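Search this site Search Go
Menu

January
By the staff columnist, Ivness

I've worked at Grelico for nine years, and for most of that time my job was putting things on walls. We fit out lobbies and waiting rooms. Tile, panels, pictures, the occasional giant clock. So when the office told us the Rellari arm was coming to do the hanging, you can guess how lunch went that day!

I'll say up front that I like the thing. It doesn't get a sore neck. It will do a job with 204 panels and set the last one as carefully as the first, and I have never once managed that (ask my boss about the dental office). My shoulders feel better than they have in years, and I'm home for dinner more.

What bugs me is how we talk about it. The memo said the arm would "free us up." Free us up for what? Two of us got trained to plan its moves on the computer, and I was one of the lucky ones. The rest of the crew got carrying and cleanup, which is the part of the job we all used to take turns at so no one person got stuck with it. Same pay, sure. But try telling a guy who can eyeball a level line from across a room that his skill is now pushing the cart.

And the planning is real work, by the way. People walk past my desk and think I'm playing a video game. I spend whole mornings in the simulator, looking at walls from just behind the fingers, trying to figure out whether they're going to clip a corner on the way in. Tilt is the worst. When a picture sits crooked on the tile and the wall is running off at some steep angle, my brain wants to turn my whole head sideways, and I do, and my neck is right back where it started. 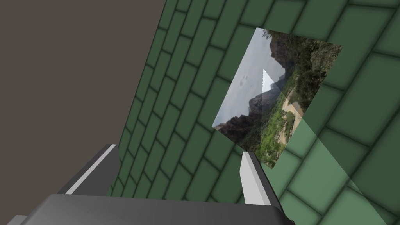 What I'd ask for

Train everybody. It took me 49 hours to get comfortable with the software, and I'm the person who still prints out my emails. The folks on the cart know more about walls than I do, and they'd catch stuff on screen that I miss.

Then rotate. A week planning, a week on the floor, same as we used to swap the ladder. I hear the Tuhumury job starts soon and they'll need a second planner for it. I've already told the office who I'd pick, and he's out by the truck right now loading tile.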